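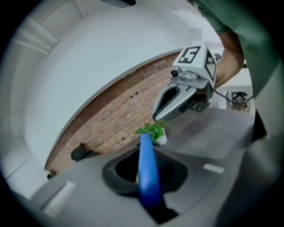
Unnur Vigfúsdóttir wrote to me that a small plant on a desk is just one more thing to knock over, and that if I loved greenery so much I should go outside and look at a tree. Fair enough! I do love trees. But I've been thinking about her note since January and I still believe she's wrong, and I'd like to make the case for the little guy in the little white pot.

A tree doesn't need you. A plant you could pick up with one hand does, and that's the whole joy of it. You pass it on the way to the printer, you notice a new leaf (a NEW LEAF, bright green, folded like a napkin) and for a minute you've forgotten the spreadsheet. Gray desks are everywhere and I have worked at plenty of them. Put a few green leaves nearby and your eyes finally have somewhere to go.

People tell me they kill everything. So did I. I lost 9 in my first apartment, mostly by drowning them, and I kept buying more. The one that made it came from a bargain shelf at Fotari and had a sad brown patch I was sure would finish it off. It's on its third pot now.

Unnur also says fake ones look the same from across the room. Maybe they do, but who keeps a desk plant across the room? Mine leans toward the window and I turn it every time I make coffee, and around four in the afternoon, when the light comes in low, I'd put it up against any oak in the county.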